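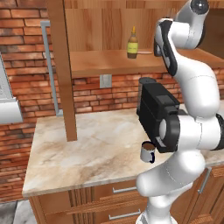

Niall Kerr lleva la puesta a punto de una sola célula en Briltton, la que sirve café, y casi todo su trabajo empieza en una cocina simulada. Cuando nos sentamos a hablar con él prefirió ir directo a los ajustes. "La gente pregunta por el café y a mí lo que me da trabajo es la taza", explica. La de su simulación es blanca, pequeña, con un asa azul oscura, y el café le llega casi al borde. La pinza negra del brazo queda baja, pegada al frente de la cafetera, con las dos almohadillas blancas de los dedos a poca altura sobre la encimera de mármol. "Ahí es donde se decide todo. Si la muñeca entra un poco alta, coges el borde. Si entra baja, tocas la piedra."

La célula se llama Pluveo dentro de la empresa. Kerr la heredó de Kenneth Carnegie, que escribió la primera versión del programa y dejó una carpeta de notas a mano. "Las notas de Kenneth eran buenas, pero estaban pensadas para una taza vacía. Con la taza llena hay que rehacer las aceleraciones." El programa actual tiene 654 líneas. Le gustaría que tuviera menos.

El orden de puesta en marcha no cambia nunca. Primero se lleva el brazo a la posición de reposo y se comprueban las juntas una a una, a mano, con la velocidad al mínimo. Después se carga la referencia de la encimera, que es el plano del que cuelgan todas las demás medidas. Luego la cafetera, luego la taza. "Si cambias el orden, el programa no protesta. Arranca igual y te deja la pinza donde no es."

Le preguntamos por qué probar en simulación algo que al final va a estar sobre una encimera de verdad. Contesta que cada cambio de trayectoria pasa por 900 repeticiones antes de cargarse en la máquina real, y que con café de verdad eso sería una semana de fregona. Lo que no se fía de probar ahí es el agarre. "El contacto entre el dedo y la loza lo calcula bien hasta cierto punto. El desgaste de la goma, por ejemplo, no lo tengo metido."

El desgaste es asunto de Isla Gourlay, que se ocupa del mantenimiento de la máquina real. Cambia las almohadillas cada seis semanas, tengan el aspecto que tengan. Antes esperaba a verlas gastadas. "En julio se nos resbaló una taza y la goma parecía nueva", cuenta. "Le pasé el dedo y estaba pulida. Desde entonces va por calendario." También limpia las juntas con un paño apenas humedecido, nunca con pulverizador, y revisa el apriete de la brida de la pinza con llave dinamométrica. Apunta cada valor en una hoja que cuelga al lado del armario eléctrico.

El vapor le preocupa más que las salpicaduras. La pinza pasa mucho tiempo cerca de la salida de la cafetera y la humedad se mete en el conector. Gourlay le puso una funda de silicona y la abre una vez al mes para mirar dentro. Hasta ahora ha cambiado un conector.

La avería más larga fue de ocho horas. El brazo se paraba siempre en el mismo punto, al retirar la taza, con un aviso de par excesivo en el codo. Kerr buscó el fallo en el programa y Gourlay en el reductor. Era el cable de la pinza, que se había soltado de una abrazadera y se tensaba al girar. "Una brida de plástico", dice ella. Ahora la simulación comprueba el giro acumulado de la muñeca y avisa antes de llegar al límite.

A Kerr le queda pendiente el asa. De momento la taza tiene que estar colocada con el asa a la derecha, y si alguien la deja girada, la célula se detiene y espera. Está preparando una segunda aproximación para esos casos, con la pinza entrando más abierta. Todavía falla más de lo que él acepta y no piensa cargarla en la máquina hasta que Gourlay la haya visto funcionar.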